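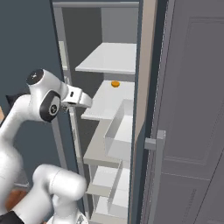

冷蔵庫まわり作業のシミュレーションにおける運用規則の作成と試行
ウルデール工科カレッジ 制御システム専攻 課題研究報告書
班員:ラミル・カブレラ、マリテス・ヤップ、ロメル・ディマクランガン、エフレン・アキノ
指導:ジェイソン・ブエナベントゥラ

1. 背景

本課題では、台所を模したシミュレーション環境でロボットアームを遠隔操作し、冷蔵庫の棚に手先を出し入れする動作を記録した。記録は前年度の班から引き継いだもので、開始時点で1,240件あった。環境にはソリアノ研究室が整備した台所モデル「ビリスデン」を使用している。

引き継いだ記録を読み直したところ、次のような不揃いが見つかった。扉が開ききる前に手先を入れている記録がある。棚板にアームが触れても最後まで続け、成功と記入した記録がある。開始姿勢も操作者によって違う。同じ「棚の前まで手先を運ぶ」という作業名なのに、どこで終わりとするかが人によって違っていた。

前年度の引き継ぎ資料には操作方法の説明はあったが、何を成功とするか、何が起きたら中止するかは書かれていなかった。そこで今年度は新しい動作の追加をいったん止め、操作と記録の規則を作ることを目的とした。

2. 規則の作り方

最初に全員が同じ作業を別々に行い、迷った点を書き出した。カブレラとアキノが操作者の立場から、ヤップが記録を使う側の立場から案を出し、ディマクランガンが文章にまとめた。初めの案は条文が多く、操作中に確認しきれなかったため、内容の重なるものをまとめて8条にした。

実機の安全規則も参考にした。シミュレーションでは人がけがをすることはない。ただし、ここで集めた動作は、将来マルバーグ社製の実機で試すことが検討されている。実機で許されない動作を良い見本として残すのは問題だという指摘が指導教員からあり、接触に関する条文は実機と同じ考え方にそろえた。

3. 規則の本文

第1条 開始前に、扉の開き具合と棚の配置が作業票の指定と一致していることを確認する。一致しない場合は環境を読み込み直す。

第2条 アームは決められた開始姿勢から動かす。直前の作業の終了姿勢から続けて始めてはならない。

第3条 手先を庫内に入れる前に、開口部の手前で一度止める。停止中に、手首と肘の両方が扉と枠から離れていることを確かめる。

第4条 庫内での移動速度は、庫外の半分以下とする。

第5条 棚板、容器、扉の取っ手に意図しない接触があった場合は、そこで作業を中止する。結果欄には「接触中止」と書き、やり直しは別の記録とする。

第6条 対象物に触れる作業では、目標位置を言葉で先に決めておく。「棚の奥」のような書き方は避け、どの段の、どの縁から見た位置かを書く。

第7条 成功の判定は操作者以外の班員が行う。判定者は作業票の終了条件だけを見て決め、動きの滑らかさは考慮しない。

第8条 失敗した記録も消さない。公開用の集まりから外す場合は、外した理由を台帳に残す。

4. 試行

4.1 手順

10月に規則を使った試行を始めた。一回の作業は操作者、判定者、台帳係の三人で行い、役割は週ごとに交代した。毎週金曜日の打ち合わせで、条文の読み方が分かれた例を持ち寄った。

4.2 条文の解釈が分かれた例

最も多く話し合ったのは第3条である。操作者は手先の位置に注意が向くため、肘の確認が後回しになりやすい。特にアームを冷蔵庫の正面に置いた配置では、手先が棚の前に届いたとき、肘がまだ開口部の外で左扉の近くに残る。カブレラは手先側の視点だけで操作しており、初めの数回は扉との間隔を見ていなかった。 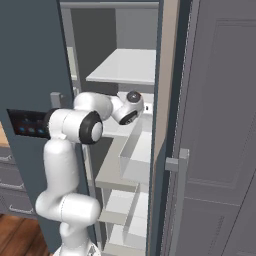

このため第3条の確認は、手先側の視点に加えて、アーム全体が入る離れた視点でも行うことにした。視点を切り替える時間がかかるという反対意見もアキノから出たが、確認を一回の停止にまとめれば負担は小さいと判断した。確認の順番は、肘、手首、手先とした。根元に近い側から見るほうが、見落としに気づきやすかったためである。

次に多かったのは第5条の「意図しない接触」の範囲である。扉を開ける作業では取っ手に触れるのが目的なので、この条文をそのまま当てると全部が中止になる。最終的に、作業票に書かれた接触相手以外との接触をすべて意図しない接触と読むことにした。作業票に接触相手の欄を追加し、接触を予定しない作業では「なし」と書く。空欄のままの作業票は受け付けない。

もう一つ、接触の有無を目で見て決めるか、シミュレータの出力で決めるかという問題があった。見た目ではアームと棚板が重なっているようでも、出力上は離れている場合がある。視点の角度によるものと考えられる。接触の判定には出力の値を使い、目視で疑わしいと感じたときは台帳に一行書き添えることにした。

4.3 既存の記録への適用

規則は今後の記録のために作ったものだが、引き継いだ1,240件にも当ててみた。第1条と第2条は記録の冒頭を見れば確認できる。第5条は出力の値が保存されていれば後からでも判定できる。第3条の停止は前年度には求められていなかったので、満たしていなくても不適合とは数えなかった。

この条件で残ったのは920件である。外した記録の主な理由は、開始姿勢の不一致と棚板への接触であった。約70件は最初の判定と二人目の判定が食い違い、ヤップとディマクランガンが作業票を見直して決め直した。食い違いの多くは、終了条件の文が「棚の前に着いたら終了」のように短すぎるものだった。

5. 考察

規則を使い始めてから、作業票を書く時間は長くなった。操作そのものの時間はあまり変わっていない。班員の感想では、第6条に従って位置を先に書くと操作中の迷いが減る。一方、第4条の速度制限は、庫外の速度が操作者ごとに違うため、半分という決め方では値がそろわない。上限値を直接決めるべきだったと考えている。

第7条については、三人がそろわない日に作業ができないという不便があった。判定を後日まとめて行う方法も試したが、作業票を書いた本人が不在だと終了条件の意味を確認できず、判定が止まった。この方法を使うには、終了条件が書いた人以外にも読めることを先に確かめる必要がある。

ブエナベントゥラ先生からは、条文の番号を作業票の確認欄にも載せること、改訂したときは古い版で取った記録が分かるようにすることの二点を助言された。前者は対応済みである。後者は台帳に版の欄を作ったが、試行初期の記録には版が書かれておらず、打ち合わせの記録と照らし合わせて補っている途中である。

6. 残った課題

(1) 第4条を数値の上限に書き換える。値を決めるための試験はまだ行っていない。
(2) 対象物を容器に入れる作業では、容器の壁との軽い接触を避けにくい。第5条をそのまま使うと中止が多くなるので、許容する力の大きさを別に定めるかどうかを検討する。
(3) 実機で同じ規則を使う場合、停止の方法と人の立ち位置についての条文が必要になる。本規則にはこれらが含まれていないため、実機の作業手順書としてそのまま使ってはならない。
(4) 扉が途中までしか開いていない配置は、今回の試行の対象外とした。

7. 分担

カブレラ:操作、第3条の試験。ヤップ:既存記録の判定、台帳の設計。ディマクランガン:条文の作成、本報告書の1章から3章。アキノ:操作、作業票の改訂、本報告書の4章以降。

付記:作業票の最新版と台帳は、研究室の共有フォルダ「規則_冷蔵庫」に置いてある。次年度の班は、操作の練習に入る前に作業票の記入例を一度写し、判定者役の人に読んでもらうこと。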